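Pliltora Grape Handling Set: README

Welcome! Pliltora is the student robotics club at Stadwood, and these are recordings of our humanoid sorting fruit between crates. We built the set for our own coursework and for the two-handed round of the Moteo student challenge, and we'd love other clubs to use it too.

What's inside

3657 clips, each with a head view, a wrist view and the joint readings for both arms. Clips are grouped into 46 sessions, and a session keeps the same operator throughout. Most clips last around 2 minutes, including the slow bits at the start where the arms come up to the ready pose. We left those in, as Sowmya Arumugam found them handy for checking time sync.

The wrist view is the one to use for finger placement. Red bunches and pale green ones often lie close together, and the berries are shiny enough to throw white highlights that fool a simple colour threshold (a lovely problem for a first vision project!).

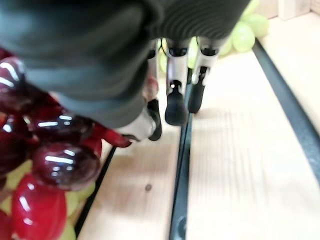 Tasks

shelf_pick: one hand holds or moves a bunch near the slatted crates on the shelving, and the other is free to help. Black grapes and red grapes both turn up, and small round items share the crates in some sessions.

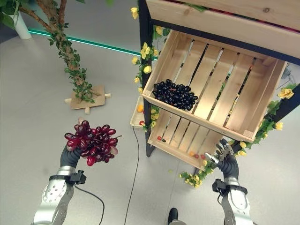

We score a shelf_pick as good if the bunch ends up fully inside the target crate and no fruit has left the crate it started in. Bilal Khasawneh wrote the scoring script and Meirion Bevan went through every clip marked "unsure" by hand, so please be kind about the odd disagreement.

crate_lift: the bunch is taken by the stem end and raised out of an open pine crate. It's much harder than it sounds with red on top of green, and we're really proud of these clips.
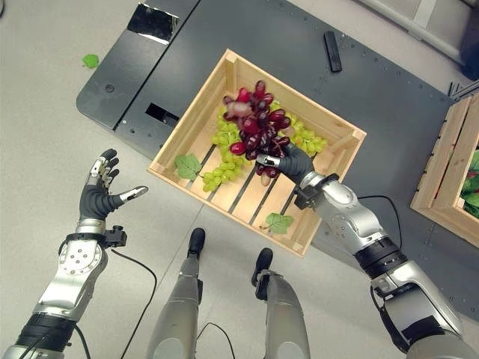

crate_lift, head view: right hand at the stem of the red bunch, left hand open.

two_hand_hold: both hands close on the same bunch over the crate. Ravindran Menon has labelled the first contact for each hand separately. Loose berries and leaves are not labelled at all yet, and a pull request for that would make our term.
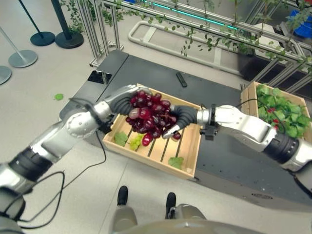
Can I train on the head view alone?
You can, and our own baseline for crate_lift does just that. For two_hand_hold we'd add the wrist view, as the hands hide a lot of the fruit once they close.

Known problems

Joint readings in the first August session are offset by one sample. Use fix_offset.py before loading.
Left and right are always the robot's own.
Leaf positions are not reset between clips.

Thanks to Manouchehr Abbasi for lending us bench time in the Iyer lab and for reading the label guide twice. Questions and bug reports go on the issues page, and beginners are very welcome there.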